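Lumbao Gripper Comparison: Frequently Asked Questions

Maintained by Maximiliano Prieto. Last changed in February. Send corrections through the contact form.

What is being compared?

Two parallel grippers, the Skanda and the Rosteo, on the same arm with the same wrist camera. The job is handling network cables: picking them up by the plug, seating them in a router and pulling them out again. The controller is a Durkero unit in both cases, running the same firmware.

Why network cables?

We had been using blocks and cups, and both grippers did well enough on those that the scores told us very little. An Ethernet plug is small, it has a latch on one side, and the cable behind it pulls on the plug whenever it is moved. A grip that is slightly off usually shows up at the port.

Where are the trials run?

On the bare concrete floor of our back room. We started on a padded bench, but plugs sank into the padding and the fingers could get under them too easily. On concrete the fingertips have to come in nearly flush, and the Skanda's force limit trips if they touch down hard.

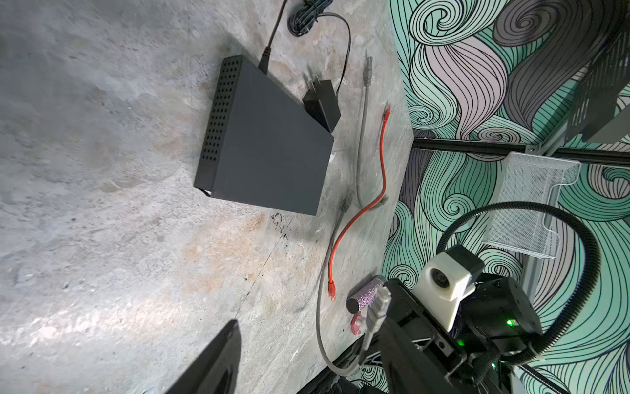 Cables are put down by hand before each run and are not straightened. If a cable crosses under the arm's path, it stays there. We only reset a layout when the plug can't be reached at all.

How many trials are in the results?

600 in total, split evenly between the two grippers. A trial counts as one attempt to pick up a plug and seat it. Unplugging is scored on a separate sheet.

What counts as a success?

The plug is seated, the latch has caught, and the gripper has let go without dragging the plug back out. We check with a light tug by hand. If the plug is in but the latch hasn't caught, it is marked as partial, and partials are not added to the success figure.

Which gripper did better?

The Rosteo was better at picking up and the Skanda was better at seating. The Rosteo has thinner tips and gets under a plug on the floor with less fuss. The Skanda holds the plug straighter once it has it. If you only need to move cables from one place to another, we would pick the Rosteo. For plugging in, we kept the Skanda on the arm.

Where should the gripper hold the cable?

On the ribbed boot if you can get it, or on the cable right behind the boot. Holding the plug body itself gives the straightest push, but the fingers then hit the router housing before the plug is all the way in. We lost most of a Friday to that before changing the grasp point.

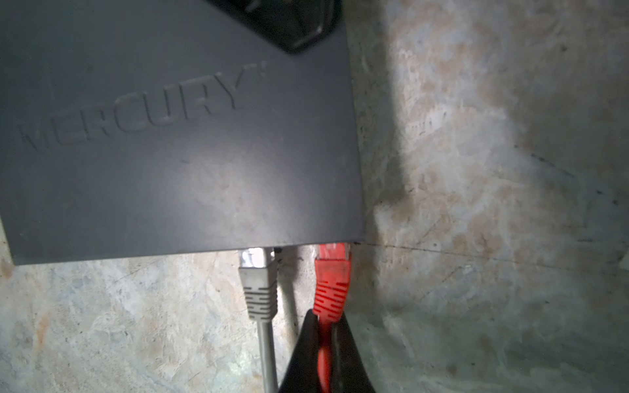 Reading time: 3 minutes

Does the cable color matter?

For the people watching, yes. Two gray cables side by side are hard to tell apart on the wrist view, so we now tell operators which port they are working on before they start. The fingers don't care.

Can the wrist camera see the port?

Often it can't. When the camera looks down on the router, the housing hangs over the ports and hides them. Operators line up on the edge of the housing and the neighboring plug. We tried a second camera at floor level, and it helped with seating but got bumped by the cables so often that we took it off again.

How long does one trial take?

An experienced operator needs a little over 20 seconds from first movement to release. New operators take much longer, and we leave their first session out of the results.

Do the fingertips wear out?

Yes. The concrete scuffs the pads, and the Rosteo's go first. We changed them 3 times during the comparison. The Skanda pads were changed once, mostly as a precaution.

Can I use your settings?

You can. The Durkero config files are on the downloads page under Lumbao. Set your own force limit before you load them, and run the first few attempts at low speed. Ours was tuned for old plugs with soft latches.

Will you test suction or three-finger grippers?

Three-finger, possibly, if we can borrow one that fits our wrist plate. Suction is not planned.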